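Right arm drifting low on the card sorting cell

gilmartin_r
Our card cell has the right hand coming in low over the bottom row of the organizer. Top rows are fine. Firmware is the November build. Has anyone re-zeroed the wrist without stripping the bracket?

karagiannis
Check the bracket bolts first. Ours crept after 400 cycles.

plonier6
Disagree. If the top rows are fine it's the shoulder offset. Leave the bolts alone and redo the home position.

karagiannis
A bent bracket gives you the same error, though.

gilmartin_r
Bolts were tight. Re-homed the shoulder twice and it's closer – still 2 mm low at the bottom. Laptop and controller stay on the table left of the organizer, so I can jog it between runs. Will try the wrist next.

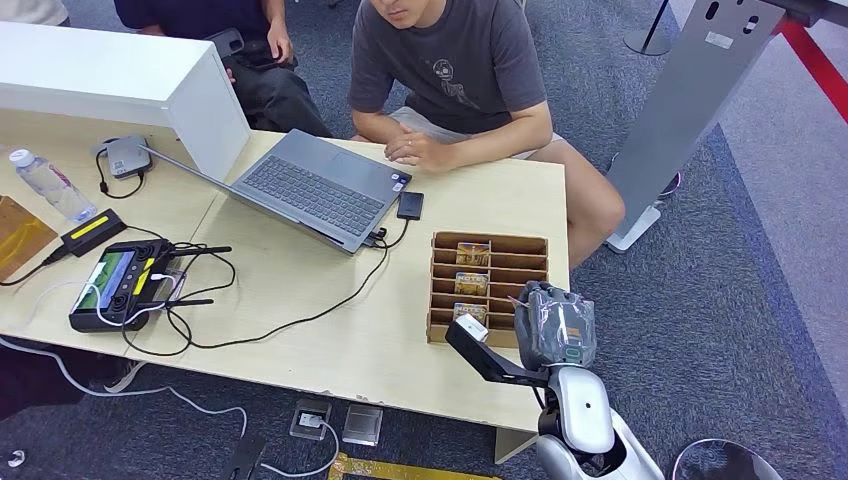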